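Grurumthorpe shared workshop - the two-arm sorting table

Gallery page for the sorting table build, put together by Gilmar Lopes. Last updated in May.

We started on this table after the old one went to Skilstead with the lathe. The plan was to have two arms working on one surface, sharing the same bin and picking up blocks from wherever they had been put down. Neither arm is new, and the control software is our own. We call it Caldeira, after the street where the first version was written.

Work has mostly been on Friday evenings, with 3 of us on the wiring and whoever turns up doing the rest. The framework was cut from Plavberg profile left over from the extractor hood. Squaring it up took 5 evenings, mainly on account of the floor, which falls by 9 mm from the window side to the door. We packed the feet with steel shim and checked the top again after a week. It had moved very slightly at one end and we left it.

The pictures are of the arms at work on the cubes.

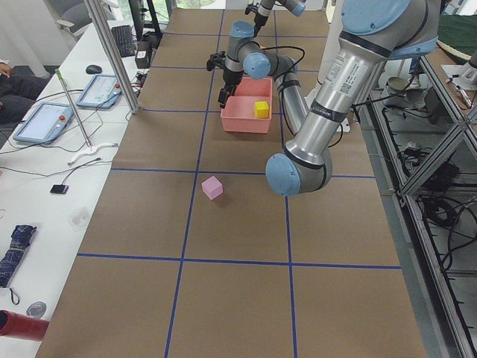 Both arms over the table, with the pink cube on the brown paper near the bin.

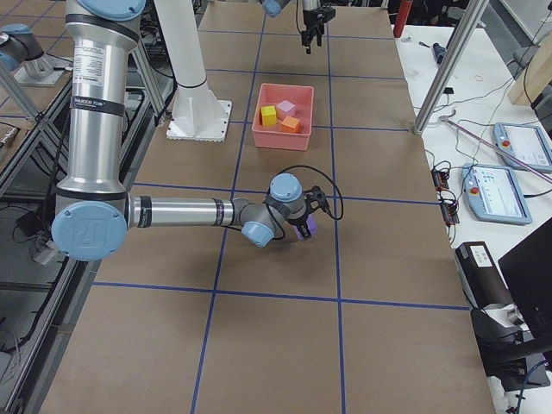

Gripper down at the purple cube, three more in the bin behind it.

Getting both arms to agree on where things are has been the longest job. Each one has its own idea of zero, and for a while they differed by around 30 mm at the far end, enough to miss a cube completely. We now teach the same set of points to both arms and let Caldeira work out the difference. The blue lines across the table are handy for this, as you can call out a crossing to the person on the pendant and both of you know which spot is meant. We go through the points at low speed first, then again at working speed, and save the result under the date. Old files are kept in a separate folder - please don't load them.

Cable routing still needs attention. Anything that loops out from a wrist has to be watched through the full turn before a new program is left to run, and the ties should be left slack enough to slide. I would like to redo the runs along the lower framework as well, with proper labels at both ends.

Next job is the hand-over, where one arm sets a block down and the other collects it. The timing is written but has only been tried in simulation. After that we want to add a second bin and sort by colour.

Spare shims and the long hex keys are in the drawer marked Skilstead.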